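Jan 22, 2021
Yuzhen Cai

Morning, everyone. Can you hear me at the back? Good. I've got eight slides and I talk fast, so shout if I lose you.

I want to talk about the small wind project at Mirkness, and mostly about the battery shed, as that's the bit people keep emailing me about. (If you came for blade design, sorry, that's the next talk!)

Quick bit of background. Mirkness has 226 homes on one cable from the mainland, and the cable is old. When the wind blows hard the turbines make more than the cable can carry, so they get turned down. All that lovely wind going to waste while people are burning oil in the kitchen – it drove me up the wall when I first saw the logs.

So we went to Santoro for a battery. We asked for eight hours of storage at night-time load and we got it, though the first quote made me put the phone down and go for a walk. Skoderov did the control software. Pause here, let people catch up.

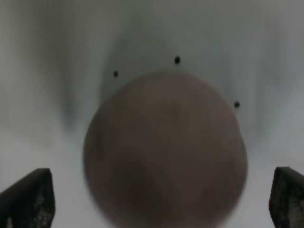
Why not just put in a bigger cable? Yuzhen, you'd never have to replace the cells, was how Skultolmont put it in their letter, and a cable doesn't need anyone to reset it at three in the morning. Fair enough. I've done that reset in my pyjamas. But the new cable came out at years of waiting for permits, and the shed went up between one July and the next. We may still want the cable one day, and I'm happy to argue about it over coffee.

Next slide, the graph with the orange line. The line is how much we turn the turbines down. It dropped by 40 per cent in the first winter, which I was chuffed with, and then it stuck there. The trouble is long windy spells. The battery fills up, everybody's asleep, and we're back where we started.

What we're trying now is hot water. If the battery's full, the software switches on the immersion heaters in any house that's signed up. People like it, mostly. A few got very hot baths early on, before we sorted the timers, and I heard about every single one in the shop.

Skip the costs slide if I'm running late, it's in the handout anyway. Then questions. Somebody will ask about noise from the shed fans, so have the night readings open ready.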